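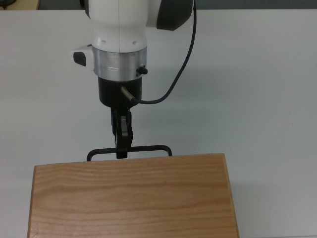

Volodymyr Bondarchuk · last edited 2018-09-21

osix-grasp: README

Hi! If you've landed in this repo you probably want the handle code, so let me get you to it quickly. osix-grasp finds a thin handle in a depth cloud, picks a spot to grab, and drives the gripper there with a slow, soft close at the end. It started as one long script I wrote in March and it still has some of that script's smell (sorry about utils_old.py, I do still import it).

What's in the folder

find_handle.py — crops the cloud to the table, throws out the tabletop plane, then looks for anything long and skinny next to a flat top. A dark wire handle on a pale wooden box is what I tune against most days. The thin dark rod gives very few depth points, so I fill in the line from the color image and only use depth for the two bent ends.

plan_approach.py — comes in from straight above with the fingers pointing down and aims for the middle of the handle. You can shift the target with grip_offset, but then the box will want to tilt when you lift.

close_soft.py — closes until the motor current passes a limit, then holds. The default limit is 200 mA. Go higher and you'll start bending wire.

replay.py — Radymyr Kravets wrote this one and it's the nicest code in here. It plays a log back without the arm, so you can debug at your desk.

Getting it going

Copy config/rendberg.yaml to config/local.yaml and put in your own camera-to-base transform. Please redo the transform if anybody bumps the camera! Then run setup.sh, then run.sh with the --dry flag first. Dry mode prints the planned poses and moves nothing.

The logs

There are 1382 grasp attempts in logs/, each with the cloud, the color image, joint positions at 30 Hz, and a label. The labels are held, slipped and missed. I labeled them by hand, and 81 of them are marked unsure — leave those out of training.

Things that bug me

The planner knows nothing about the gripper cable. If the wrist turns too far it will happily wind the thing around the arm, so I clamp wrist rotation in local.yaml. Proper cable checking is on the Pradau branch and doesn't build right now.

Wood grain sometimes gets picked up as a handle when the lines are dark and straight. Raising min_height fixes most of it.

Send bugs to me, replay questions to Radymyr.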